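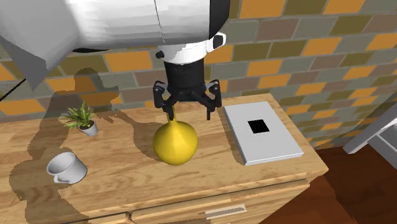
How to check your exam centre before printing the slip

Candidates for the Novport entrance examination can print their slip from April. Before you print, please check that the centre on your profile is correct. After printing, a change of centre costs 4000 and must be paid at the Nollow office.

What you need: your registration number, the phone number you used when you registered, and a computer with a printer. A phone can open the portal, but the slip often comes out on two pages.

1. Open the candidate portal and choose "My examination".
2. Type your registration number without spaces.
3. Wait for the code by text message. It is valid for 30 minutes. If you ask for a second code, the first one stops working.
4. Read the line "Centre". It shows a town and a centre number, for example Yakubu 134.
5. If the town is right, press "Confirm" and then "Print slip".

If the town is wrong, do not press "Confirm". Press "Report" and choose the correct town from the list. The answer comes to your email, usually in 2 working days. Look also in the spam folder.

Candidates who registered at the Fiko centre have a number which begins with F. They must type this letter too, as a capital, otherwise the portal says "No record found".

Bring the printed slip and your identity card to the centre. The gate closes at 7.30 in the morning.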